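Section 5: Cleaning and Airing the Mattress 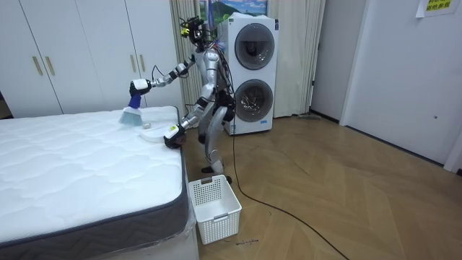 Clean the mattress surface every time you change the bedding, and air it once a month for the first year. Dust, crumbs and lint settle in the stitched channels of the quilted top and are easier to remove dry than after they have been pressed in.

You will need:
Hand brush with soft bristles
Dustpan with a flat lip
Laundry basket
Clean white cloth
Mild soap and cool water (for spots only)

5.1 Dry brushing

1. Remove the pillows, blankets, sheets and mattress protector. Put items for washing straight into the laundry basket.
2. Set the basket on the floor close to the bed, clear of where you will be standing.
3. Open a window if the weather is dry.
4. Lay the lip of the dustpan flat on the mattress. Press down lightly so that there is no gap under the lip.
5. Hold the brush with the bristle tips just touching the fabric. Sweep toward the pan in short strokes.
6. Begin at the head of the bed and work toward the foot. Where the stitching curves, follow the line of the stitch.
7. Empty the pan before moving to the other side of the bed.
8. Brush the side band last, from top to bottom.

Note: Small round objects such as beads and buttons roll into the low parts of the quilting. Bring the pan up close to them before you sweep.

Caution: Do not use a stiff scrubbing brush or a wire brush. Pulled stitches are not covered by the Miteo warranty.

5.2 Spot cleaning

1. Blot the spot with a dry cloth. Do not rub.
2. Dampen a second part of the cloth with soapy water and dab from the outside of the spot to the center.
3. Dab again with plain water.
4. Leave the mattress uncovered for at least 5 hours before making the bed.

Caution: Never soak the mattress. Do not use bleach, solvent or a steam cleaner on any Miteo model.

5.3 Airing

Leave the mattress bare for 20 minutes after brushing. If the room has been closed up for more than 48 hours, air it for an hour.

The Penton base has open slats and the mattress can stay in place. On the Vidal base, which has a solid deck, stand the mattress on its side against a wall. Two people are needed for this.

5.4 Refitting the protector

Check that the top is dry to the touch. Pull the protector over the two head corners first, then the foot corners. Smooth it from the middle outward. The Suvby protector can be machine washed on a warm cycle; see Section 13 for drying instructions.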